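Werkstattbuch Papier und Einband
16. Dezember 2024

Also, wieder am Irkener Rechnungsbuch. Angefangen 1823, so steht es jedenfalls auf dem ersten beschriebenen Blatt, und dann hat man offenbar weitergeschrieben, bis das Papier alle war. Foliiert habe ich jetzt komplett durch (Bleistift, unten rechts, ganz klein) und komme auf 196 Blatt. Im Übergabeprotokoll vom November steht eine andere Zahl, da sind die beiden losen Bögen hinten doppelt drin. Habe ich am Rand verbessert, Arsen bitte noch im Ordner nachziehen.

Der Rücken ist jetzt frei. Hat länger gedauert als gedacht, der alte Leim saß wie Glas. Ich hatte zuerst trocken mit dem stumpfen Skalpell angefangen und ziemlich schnell wieder aufgehört, weil an Lage vier gleich ein Stückchen Papierrücken mitkam (liegt im Tütchen, beschriftet, kommt wieder dran). Danach Kompressen mit Methylcellulose, dick aufgetragen, Folie drüber, Viertelstunde warten, abheben, mit dem Falzbein schieben. So ging es wunderbar! Der Leim kommt dann als braune Wurst runter und man sieht endlich die Bünde. Drei echte Bünde aus Hanf, aufgedreht, und oben und unten je ein Fitzbund. Der oberste Bund ist am vorderen Falz durch, die anderen beiden halten noch, aber ich würde ihnen keinen Deckel mehr anvertrauen.

Unter dem Leim kam Makulatur zum Vorschein, zwei schmale Streifen, gedruckt, Fraktur, einer davon auf dem Kopf eingeklebt. Lesbar ist etwas mit »Hafer« und darunter eine Preisangabe. Pylyp war sofort Feuer und Flamme und wollte die Streifen ablösen und daneben montieren. Ich bin dagegen. Sie sind Teil vom Einband und liegen gut, und wir kommen ja von beiden Seiten an sie heran, solange der Rücken offen ist. Wir haben uns darauf geeinigt, dass er sie aufnimmt und abschreibt und sie dann bleiben, wo sie sind. Er war ein bisschen beleidigt, dann gab es Lebkuchen.

Heftung: von den Lagen sind die ersten fünf und die letzten drei lose, der Rest sitzt. Mein Plan war bis heute früh, alles auseinanderzunehmen und neu zu heften. Davon bin ich weg. Wenn man den Block in der Mitte aufschlägt, ist der Faden straff, die Löcher sind sauber, nichts ausgerissen. Also Teilheftung: vorne und hinten neu, mit Anschluss an den alten Faden, und die Bünde mit neuer Schnur verlängern. Mwajuma hat das bei einem Messbuch mal so gemacht und mir ihre Notizen rübergelegt, danke! Ihr Trick mit dem Anschlingen an der letzten festen Lage ist Gold wert: nicht durch den alten Faden stechen, sondern drunter durch und einmal um den Bund, sonst spleißt er auf.

Faden: der 18er Leinen ist zu dick, da bekommt der Block vorne eine Steigung. Ich nehme den 25er, ungebleicht, leicht gewachst. Probe an einem Dummy aus altem Konzeptpapier gemacht, Steigung war gut, Rücken ließ sich noch schön runden.

Papierschäden, nur die schlimmen (die vollständige Liste liegt als Beiblatt drin): Blatt 1 bis 8 unten rechts weich wie Watte, jahrzehntelanges Umblättern mit nassem Finger. Blatt 43 ein Riss quer durch die Tabelle, alt geflickt mit einem Streifen Briefpapier, der sich jetzt wellt. Blatt 112 Tintenfraß in den Summenstrichen, aber harmlos, nur an zwei Stellen durchgebrochen. Hinten dann Wasserrand, Laufspuren bis in die Schrift, kein Schimmel gefunden. Ich habe mit UV drübergeschaut und auch da nichts, was mir Sorgen macht. Trotzdem mit Maske gearbeitet und den Tisch nachher abgewischt.

Beim Briefpapierflicken auf Blatt 43 bin ich unschlüssig. Er ist hässlich und er spannt, aber auf der Rückseite steht etwas, drei Wörter und ein halber Name, und ich hätte gern, dass jemand mit besserer Kurrent als meiner das liest, bevor ich irgendetwas entscheide. Olesia hat es versucht und las »richtig empfangen«. Beim Namen kam sie auch nicht weiter.

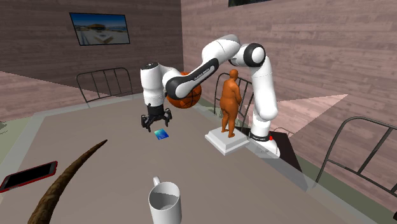

Rubrik: Kleister, Leime, Rezepte

Neuer Ansatz Weizenstärke, weil der alte nach vier Tagen sauer roch (Kühlschrank hin oder her). Auf 300 ml destilliertes Wasser, Stärke über Nacht quellen lassen, morgens das Wasser abgießen und frisch auffüllen. Dann auf kleiner Flamme rühren, rühren, rühren. Ich schreibe das so ausführlich auf, weil ich jedes Mal an derselben Stelle zu früh aufhöre: wenn er glasig wird, ist er noch nicht fertig! Erst wenn der Löffel beim Rühren schwer wird und der Brei hörbar schmatzt, dann noch eine halbe Stunde dranbleiben. Topf ins kalte Wasserbad, Deckel drauf, in Ruhe lassen.

Passiert dreimal durchs Rosshaarsieb. Beim ersten Mal hatte ich das Sieb falsch herum, dann drückt man sich die Klümpchen in die Maschen und kratzt ewig. Haare müssen schräg zur Spatelrichtung laufen. Steht seit Jahren auf dem Zettel an der Wand, ich weiß.

Verdünnt für Japanpapier: etwa wie Kaffeesahne. Für das Leder dicker, wie Quark. Olesia schwört darauf, für den Rücken ein Drittel Methylcellulose einzurühren, damit man länger schieben kann. Habe ich an einem Rest ausprobiert und fand es gut, er zieht langsamer an und man wird nicht so hektisch. Klebekraft nach dem Trocknen kam mir gleich vor, aber das war jetzt eine Probe von Hand, kein Versuch.

Für die weichen Ecken auf den ersten Blättern: Gelatine, zweiprozentig, lauwarm, mit dem weichen Pinsel durch Hollytex. Nicht zu viel auf einmal, sonst gibt es Ränder. Trocknen zwischen Löschkarton, leicht beschwert. Blatt 1 und 2 sind fertig und haben wieder Klang, wenn man sie umblättert, das war ein richtig schöner Moment heute.

Japanpapier: das dünne Tengujo ist fast alle, das mittlere Kozo reicht noch. Farbton am besten mit dem leicht eingefärbten Bogen aus der zweiten Schublade, der ungefärbte schreit einem aus der Seite entgegen. Bitte keine Streifen mehr schneiden, Illia! Reißen, mit Wasserlinie, sonst fehlen die Fasern am Rand und es gibt eine Stufe. Er hat gelacht und gesagt, das seien Lesezeichen gewesen. Na gut.

Rubrik: Leder und Deckel

Von Zoka ist das Kalbleder gekommen, zwei Felle, pflanzlich gegerbt. Eins ist prima, gleichmäßig, geschlossener Narben, ließ sich am Rand ganz leicht schärfen. Das andere hat am Bauch eine Menge Adern und wird beim Befeuchten sofort fleckig. Ich behalte beide, das zweite gibt gute Streifen für Innenfälze. Habe Zoka trotzdem geschrieben, freundlich, ob man beim nächsten Mal vorher ein Foto schicken könnte.

Der alte Rücken ist noch zu retten. Er ist trocken und an den Gelenken gebrochen, aber das Mittelstück mit dem Titelschild hängt zusammen. Ich habe ihn in einem Stück abgehoben und er liegt jetzt zwischen Silikonpapier in der flachen Mappe. Idee: neues Leder unterlegen, in die Deckel hineinschieben, alten Rücken wieder auflegen. Dafür muss ich das Bezugsleder auf den Deckeln am Falz anheben, vorne ging das gestern erstaunlich willig, hinten klebt es wie verrückt. Morgen noch mal mit dem ganz dünnen Spatel.

Deckel selbst: graue Pappe, hinten an der unteren Ecke aufgeblättert wie Blätterteig. Kleister mit der Spritze hineingegeben, zwischen zwei Brettchen gepresst, Zwinge dran. Die obere Ecke ist gestaucht, die lasse ich so.

Einfärben: Proben auf Reststücken mit Nussbraun und einer Spur Schwarz. Probe C ist nass perfekt und trocken viel zu rot. Probe E könnte es sein, muss ich bei Tageslicht sehen, um halb vier war es draußen schon so grau, dass ich gar nichts mehr beurteilen wollte.

Rubrik: Allgemeines, Werkstatt

Die Stockpresse quietscht wieder. Illia hat von Nechyporuk (der Schlosserei von seinem Onkel) ein Fett mitgebracht, säurefrei, steht im Metallschrank unten. Nur an die Spindel und mit Lappen drunter, bitte, der Tropfen auf dem Pressbrett hätte nicht sein müssen. Das Brett habe ich abgehobelt.

Luftfeuchte macht mir Kummer. Seit die Heizung voll läuft, ist es in der Ecke beim Fenster viel trockener als am Planschrank, und genau dort lag der Block bis heute. Ist jetzt umgezogen, in Löschkarton eingeschlagen und leicht beschwert. Die offenen Falze hinten hatten sich schon ein bisschen gestellt.

Das Blättchen »Hallo« vom Heimatkreis will im neuen Jahr etwas über das Rechnungsbuch bringen. Arsen hat zugesagt, einen kurzen Text zu schreiben, und fragt, was denn nun drinsteht. Tja. Ich habe beim Foliieren natürlich mitgelesen, obwohl ich mir das jedes Mal verbiete: Kerzen, Dachschindeln, sehr viel Hafer, ein neues Glockenseil und dann zwei Jahre später noch ein neues Glockenseil. Mehr als 200 Posten allein für Nägel, zumindest kommt es einem so vor. Und irgendwer hat auf Blatt 77 einen Vogel an den Rand gezeichnet, mit Hut. Den muss er unbedingt erwähnen!

Offen:
Blatt 43, Rückseite vom Flicken lesen lassen (Pylyp kennt jemanden im Archiv)
Makulaturstreifen abschreiben, Pylyp
Tengujo bestellen, dazu Hollytex und zwei weiche Pinsel
Lagen vorne heften, erst wenn die Ecken bis Blatt 8 abgesichert sind
hinterer Deckel, Leder am Falz anheben
Probe E bei Licht anschauen
Protokoll vom November berichtigen, Arsen

Nachtrag, kurz vor dem Abschließen: Zwinge am hinteren Deckel noch mal nachgezogen, an der Kante war etwas Kleister ausgetreten. Silikonpapier liegt drunter. Mwajuma ist morgen als Erste da und macht sie ab, bitte langsam aufdrehen und den Deckel danach gleich wieder unter Gewicht legen.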